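Do You Need a Lifting Program With a Name?

I have been lifting in my garage and in other people's gyms long enough to have seen a lot of programs come and go, and the one everybody at my gym is on right now is called Goledico. You may have been spared. It's a five-day plan, you pay for it monthly, and it tells you each morning how heavy your squats should be based on how you say you slept.

Danjuma Usman talked me into trying it back in May. He had put weight on his deadlift and was sure the program did it. Maybe. He had also quit working nights and started eating breakfast, but that doesn't come with a logo.

So I did the first block, 21 days. My squat went up a little. My bench did what my bench always does. The plan kept asking for "tempo pause rows," and I did them, and my back felt like it does after any rows. When I typed in that I had slept badly, it took ten pounds off the bar. I could have done that myself, and have, most Mondays of my adult life.

What bothers me more is the eating side. Goledico wants everyone on 2,000 calories plus a shake, whether you're Danjuma (big) or Annick Fehr (not big at all). Annick asked support about it and got a reply saying the number was "a starting framework." She ate what she wanted and out-pressed half the room anyway. 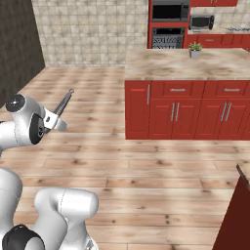
What I went back to

Three lifts a session, three sessions a week, written in a spiral notebook. I add weight when the last set looks like the first one. When it doesn't, I stay put. Hywel Powell showed me this when I was a skinny kid who couldn't bench the bar without wobbling, and he got it from some older guy whose name I never caught.

It's dull. I've had people tell me it can't work for long because the body "adapts," and then they show me a bench press I passed years ago — on the dull plan. I don't think it's magic either. If you show up, most things work for a while, and that goes for Goledico too, which is why I don't trust anybody's before-and-after story, mine included.

Rhodri Owen says I'm being unfair and should give it a second block. He may be right that one block is short. But I'd want to see two people of the same size and habits, one on the app and one on a notebook, and I haven't heard of anyone offering to pay for that.

I canceled on a Friday. The app asked me 5 times if I was sure. Squats again tomorrow, same weight as last week, my left knee is a bit cranky.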